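How to check the date on an old photograph before you believe it
by Lovisa Ekström
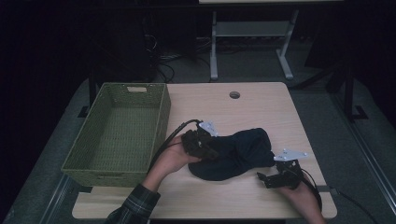 The green woven basket on the table.

Most dates written on the backs of old photographs were put there by someone who wasn't present. I have spent years with the Sandberg family papers and I now treat every pencilled year as a rumour. If you've inherited an album, or bought one, try the steps below before you copy anything into a family tree.

1. Write down what the back says, exactly, spelling mistakes and all. Note whether it's in pencil, ink or ballpoint. A ballpoint note on a Victorian card was plainly added long afterwards, whatever your aunt says.

2. Look at the mount. Thin card with square corners tends to be earlier, thick card with bevelled edges later. I say "tends" on purpose. Studios used up old stock for years, and country studios were slower still.

3. Look up the studio. Trade directories will give you the years it was at a particular address, and that is often the firmest evidence you'll get. Check more than one. Directories copied from each other, and a dead photographer could stay listed for a good while.

4. Be careful with clothes. Dating guides make a great deal of sleeves and collars, but they mostly describe what younger people with money wore. An elderly woman may be in a dress twenty years old.

5. Don't trust a uniform too far either. Men borrowed jackets, and some studios kept a few to lend. A regimental badge tells you what was pinned on. To say the man served, you need a muster roll or pension file with his name in it.

6. Give a range. "1861 to 1866, from studio address" is worth more than a confident single year.

Print 308 in our lot was labelled as a soldier leaving for the war. Åsmund Sundqvist traced the studio and found it opened four years after the fighting ended. The family still prefers the label.

As for the websites that promise to date a face by computer, I tried one in September with three prints of known date. It got one right. Keep your money and go to the record office.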